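How to Run a Small Robot Demo in Simulation (Open Day Edition)

We had our open day at Metora on Tuesday, December 10, 2024, and I got to run the simulated arm station. I'd never hosted one before! A few people asked me afterward how to set up their own, so I wrote down what I'd do again (and what I wouldn't).

1. Pick a plain room

Aled Eynon wanted a whole factory floor. I talked him down to one table, a white arm on a pedestal (plus a smaller gray one) and plain walls, and I'm glad I did. Visitors look at the arm first and they should. Load the room, then park the gripper open and well above the table before anybody sits down.
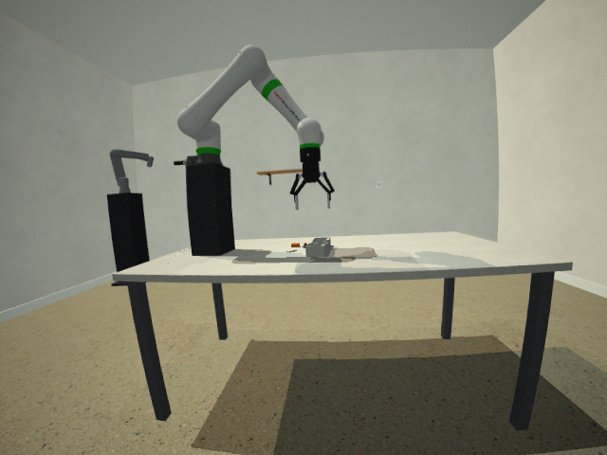
The wide view, with the gripper open above the small stuff on the table.

Leave this view up on the big screen while folks wander in. I gave my intro over it and kept it to two minutes, which felt short until I saw how badly the kids wanted the controls.

2. Choose things people know

We skipped the usual colored cubes. A domino and a battery are great because everybody has held one, and they start guessing right away which will be harder to grab. Try a few layouts the night before and save the ones you like. I saved 18, way too many, and used maybe a handful.

3. Switch to the close view

Once someone is driving, change cameras. From far off it's really hard to judge where the fingers are, and you'll hear "left, no, LEFT" all afternoon.

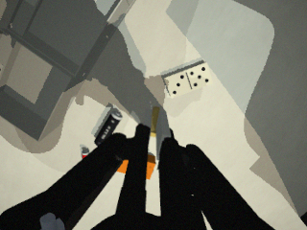
Looking down past the fingers, with the domino and battery on the tabletop.

The black fingers do hide part of whatever is near them, so teach your drivers to stop and check the wide view too. Juniper Abernathy had people go back and forth between views before each move, and her group was a lot calmer than mine.

4. Set a time limit

I gave everyone 60 seconds, then a reset. Put the reset on one big key. (Mine was buried in a menu for the first hour, ugh.)

5. Keep a spare scene loaded

If the program hangs, swap over and keep talking. We had nearly 112 visitors and I only needed the spare once, right in the middle of a school group.

Next one's in April, and I'm asking for a second keyboard.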